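七月，进车间第五个月

早班六点五十到岗。二号工位夜里停过一次，日志记的是左臂腕部力矩超限，停机时间3点22分，复位是远程做的，没有人到现场。按新规程，远程复位之后早班要补一次人工点检，表格一共三页，填完七点二十。两臂零位都在公差内，腕部法兰螺栓没有松动，线缆护套无破损。左边那台的肘部还是脏，擦过两遍，颜色进了表面，擦不掉，写进备注。

Tavetti的双臂工位上线以前，这条线的小件对接全部靠手。十二个人坐两排，台灯、镊子、放大镜，一个班的定额是每人300件。我在那两排里坐了六年，靠窗第二个位置。现在定额不再挂在人头上，挂在工位上，每个工位每班325件，人的考核改成“有效干预率”，算法是当班人工介入后恢复节拍的次数除以介入总次数。这个数我上个月不低，但它衡量的是什么，我到现在没有完全弄明白。有些介入本来就不该恢复节拍，应该停下来查，查了就扣分。这条意见我在月会上提过，记录里有，答复是“纳入下一版指标讨论”。

上午的主要工作是调交接动作。左臂持件，右臂来接，两只夹爪相向靠近，最后一段行程降速。件小，位置误差大一点就夹偏，夹偏了要么掉，要么把件的尖端顶弯。 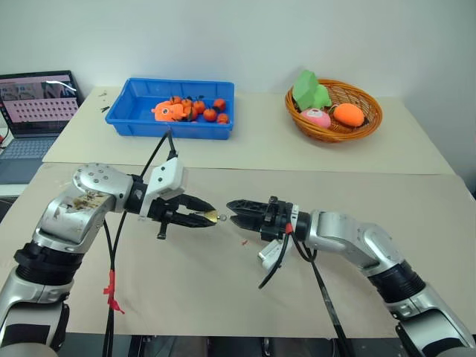

手工做这个动作的时候，我从来不想它分几步。左手捏住，右手过去，手指碰到了自然就知道，松开左手的时机也不用数。现在要写成参数：接近速度、停顿、右爪闭合力、左爪释放延时、两爪之间的最小间隙。上午改的主要是右爪的预张开量。左爪尖上夹着那只金色小件，左爪两指几乎合拢，右爪只略微张开，对着它，留给误差的余量就这么多。预张开加大，偏一点也能套进去，代价是闭合行程变长，件在闭合过程中容易被一侧先碰到、推歪。预张开减小，动作干净，但对左臂的重复定位要求高。我最后取了中间偏小的一档，接近速度再降一级，节拍因此多出零点几秒，白班能不能接受要看产量组。

线缆的事也记一下。腕部走线留的余量以前是凭感觉，现在要求在线上缠红胶带做标记，巡检时看标记的位置有没有跑。这个办法是我们几个原来坐手工线的人提的，没有写进Tavetti的手册，手册里用的是扎带编号。扎带编号要凑近了读，胶带站在两步以外就能看。车间主管同意试用到八月底。

十一点四十交出工位，吃饭。食堂现在人少，第二个窗口不开了。原来手工线的十二个人，留在双臂工位的五个，去包装的三个，去了Hornville那边新厂的两个，另外两个办了离职。去包装的那三个工资没降，夜班补贴没有了，算下来每月少一截。公告里的说法是“岗位平移”，对发薪日来说不太准确。

下午一点半开培训，第四讲，内容是异常分类。讲师把停机原因分成三层：设备层、工件层、作业层。作业层下面有十七个子类，前面十六个都具体，最后一个叫“操作者其他”。我翻了上个季度的统计，归到“操作者其他”的条数排第二。以前夹偏了，自己重新夹，不产生记录；现在每一次都有编号，编号后面跟着当班的工号。我不反对有记录，手工线的时候质量问题追不到源头，大家都吃过亏。但一个类别装得下太多东西，统计就没有用处，填表的人也会越来越习惯往里扔。课后我把自己名下的几条重新看了一遍，有两条应该是工件层，来料的尖端毛刺超差，已提交更正申请，单号3022。处理期五个工作日。

三点以后回工位跑验证。新参数跑了两轮，第一轮有一次掉件，右爪闭合时左爪释放早了，把延时加长以后第二轮没有再出现。样本太少，不能下结论，先标“试运行”，明天早班再看。台面的牛皮纸该换了，有污渍，有划痕，对定位没有影响，但是掉了小件不好找，浅色底上有污点，眼睛要多扫几遍。换纸属于耗材，要走申领，申领系统上周迁到Valderrama平台，我的账号还没有开通审批流，只能请白班组长代提。

关于手感，想记一段，以后可能会忘。上星期有一个下午系统升级，工位停四个小时，急单不能等，组长把旧的镊子和放大镜从柜子里拿出来，让我们手工做。头二十分钟很慢，手抖，夹第三件的时候掉在地上。过了半小时节奏回来了，做到后面和以前差不多，只是脖子比以前酸得早。交班时点了数，我的量折算下来没有到原来的定额。五个月不做，退步是可以测出来的。现在的班次里没有安排手工练习的时间，我问过，答复是没有这个工时科目。如果以后再遇到停机和急单叠在一起，能顶上的人会一年比一年少，这应该算进风险评估，我准备写成书面意见。

也有好的变化。右手腕的腱鞘炎今年没有犯，去年这个时候贴着膏药上班。眼药水用得少了。夜里不再梦见镊子。工作时间里走动多了，手机上每天的步数比坐线的时候翻了一倍多。从前一个班说不了几句话，现在调参数要跟设备、质量、产量三边沟通，话多到下班不想开口。

五点十分交班。交接单写了四条：二号工位右爪预张开量已改，旧值保留在备份里；左爪释放延时加长，试运行；左臂夜间力矩超限原因未查明，建议夜班不要直接远程复位，先存波形；牛皮纸待换。接班的人在第三条旁边画了个问号，问不复位的话干预率怎么算。我说先存波形，分数的事我去问。

晚上收到通知，下个月要派人去Jirthorpe的培训中心，学两周示教和故障诊断，自愿报名，期间按基本工资。两周按基本工资，差额我算了一下，能承受。回来以后岗位名称会从“操作员”改成“工位技术员”，级别待定。报名截止到月底，表已经下载，还没填。

明早带一支细头的记号笔，胶带上要写日期。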